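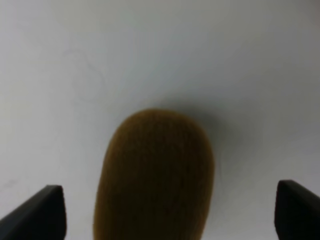

Ullbridge Silver makes and repairs rings, chains and cufflinks in sterling silver and 14-karat gold. Zlatko Milošević started the business at a single bench behind a shoe repair shop, and he still does most of the stone setting. Every finished piece leaves in a box with a felt lining. The lining comes in one color, a muted mustard brown close to that of the fuzzy, round-topped shape on the white table in the photo at the top of this page. Silver shows up well against it, and it hides polish marks better than the black we had before. Linings can be ordered separately if you already own a box that fits.

What we make

Most of our work falls under three lines. Grastent is the plain band line – flat, domed or hammered, in widths from 2 mm up. Correa is our chain line. All Correa chains are linked and soldered by hand, and we can match a worn or broken chain closely enough that the new section is hard to find. Hikik is the newest of the three and covers cufflinks, tie bars and small pins. We added it in May after customers kept asking for something to go with their bands.

We don't sell watches and we don't cast from customers' wax models. We used to do casting, but the results depended too much on the wax. 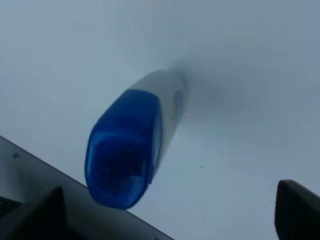
Repairs

Repairs take up a little over half of the week. Resizing, new prongs, clasp replacement and re-shanking are all done in the shop. Enamel is sent out to a specialist, and we tell you before it goes. Each item is weighed and photographed when it arrives, and the weight is written on your ticket. It is weighed again before you pick it up.

We will look at costume jewelry, but plated pieces often can't be soldered without damaging the finish. If we think a repair will cost more than the piece is worth to you, we'll say so and give it back with no charge.

Rings can usually be resized by up to 20 percent. Beyond that the shank has to be replaced, and for rings with stones all the way around it is often better to remake the ring.

Custom orders

Custom work starts with a drawing and a quoted price. Silver pieces start at $800 and gold pieces at $1150, metal included, stones extra. You can bring your own stones or old gold. We can reuse old gold if it tests clean, and the value of anything left over comes off your bill. Once you approve the drawing we ask for half the price, and the rest is due at pickup.
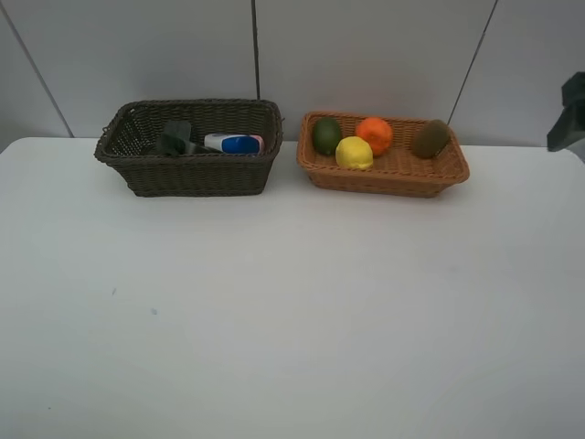 Engraving is included on custom bands, inside or outside. For other pieces it is charged by the letter. We cut by hand in block or script – please check the spelling on your ticket before you sign it.

Visiting the shop

Walk-ins are fine for repairs and cleaning. For custom orders please call ahead so that Zlatko can be away from the bench. Parking is behind the building, and the back door is open during business hours. Cleaning is free for anything we made, with no time limit. Bring the piece in and wait, or leave it with us overnight.

Page last updated Jul 25, 2022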